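Group report, draft 3 (Wim to check the refs before Tuesday)

# Does washing-up water get reused? Greywater habits in Vorncombe

Done by Alaric Nakamura and Wim Van Dijk. Module: Household Resources. Supervisor: Dr Schouten.

## What we wanted to find out

Vorncombe had a hosepipe ban last summer and the parish newsletter asked people to save their kitchen water for the garden. We wanted to know if anyone did, and if they kept going after the ban came off. Also what stopped them. Wim's gran was the starting point -- she has always carried the bowl out to the beans, ban or no ban.

Not looking at bath water or full recycling systems. Too big for one term.

## Method

Paper questionnaire through doors on three streets: Greto Lane, Mill Rise and the Andgate estate. 700 went out, 325 came back. Better than we expected. A prize draw for a garden centre voucher probably helped, which is a bias and we say so again later on.

Then 10 home interviews, all in kitchens, half an hour each. We asked people to talk through a normal evening's washing up and say where the water went. Notes were typed up the same night, mostly. Two sets were typed up a week late and are thinner.
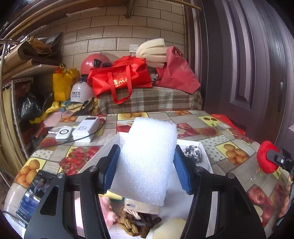 Questions were kept short after the pilot. The first version had a page on detergent brands and people just skipped it. We cut that and put in one line, "Does the soap put you off using the water on plants?", yes / no / not sure. Should of done that from the start.

## Results

### Questionnaire

- 200 households said they saved kitchen water at least once in the ban
- far fewer carried on once it ended, see table in the appendix
- most common use was pots by the back door, then lawn, then flushing the loo
- hardly anyone used it on food crops

Mill Rise saved the most. Bigger gardens, older residents, more water butts already. Andgate the least, but a lot of Andgate is flats with no outside tap and no outside anything, so comparing them straight is not fair. We did it anyway in the first draft and Dr Schouten told us off.

The soap question split nearly down the middle. "Not sure" was the biggest answer on Greto Lane. People wrote in the margins a lot here. One wrote "my roses like it". Another wanted to know if we were from the water company.

### Interviews

Main thing that came up was carrying. Full bowl, back step, wet slippers. Everyone who had given up mentioned it in some form. One man had rigged a bit of hose from the sink waste to a bucket and was very pleased with it, his wife less so.

Second thing was dishwashers. If you have one there is no bowl, so no water to save, end of. We had not put dishwasher ownership on the questionaire, which is the biggest hole in the whole project.

Third was smell. Nobody we spoke to kept the water longer than a day. A couple had tried leaving it in a watering can over a weekend and said never again.
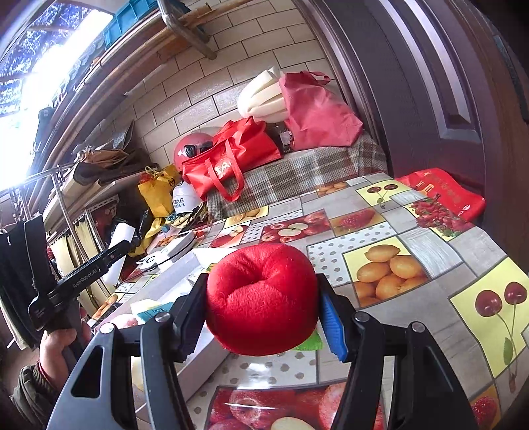
Habit seemed to matter more than opinions about the enviroment. The four people still doing it in winter all said some version of "I just do". Three of them grew up in homes where a parent did it. Small sample, so can't push this far, but it matches what Wim's gran said and she was not in the sample.

## Problems

1. Self reporting. People may say they saved more than they did, specially after a newsletter telling them to.
2. The voucher. Garden centre voucher = gardeners reply. A supermarket one would have been better.
3. Ban was months before the survey. Memory.
4. No dishwasher question.
5. Interviews were all with people who ticked "happy to be contacted", so chatty people.

## What we would do next

Run it again in June, before any ban, with a diary instead of a questionnaire. One week, tick each time a bowl goes outside. Ask about dishwashers. Give half the homes a lidded bucket with a decent handle and see if the carrying problem goes away -- we priced these up but the department budget had gone by then.

Would also like to talk to the allotment people, who were keen but replied after we had finished.

## Who did what

Alaric: questionnaire, door drops on Greto Lane and Mill Rise, results, most of this write-up.
Wim: Andgate drops, all the interviews bar two, appendix tables, references.

Appendix A (blank questionnaire) and B (tables) are in the separate file.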